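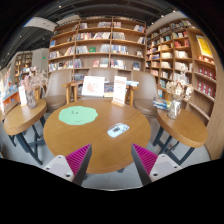

Granström reading lounge opens with soft chairs and a mouse you can see through

14 Jun 2023

The reading lounge on the second floor of the Granström building opened to the public this morning, three months after the March date printed on the first batch of flyers. The flyers have been recycled. The chairs, taupe and wide enough to fall asleep in, have stayed.

Leandro Quezada, who picked the furniture, wanted a place where people could put down a bag and read for up to 60 minutes without being sold a muffin. He got round wooden tables, bookshelves and dried flowers in glass vases. "They don't need watering," he said. "I know my limits."
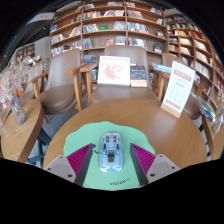
The pale green mat shaped like a cloud was the surprise hit of the morning, along with the clear blue mouse that puts its insides on show. Two visitors asked if the mouse was for sale. One asked if the cloud was. Neither is, though Quezada took down their names with the look of a man doing math.

The books come from Trirora, the secondhand store across the street, which has promised 2,000 of them by next spring. So far 761 have made the trip.

Entry is free. Coffee is not allowed near the chairs, a rule Quezada expects to last until he wants one.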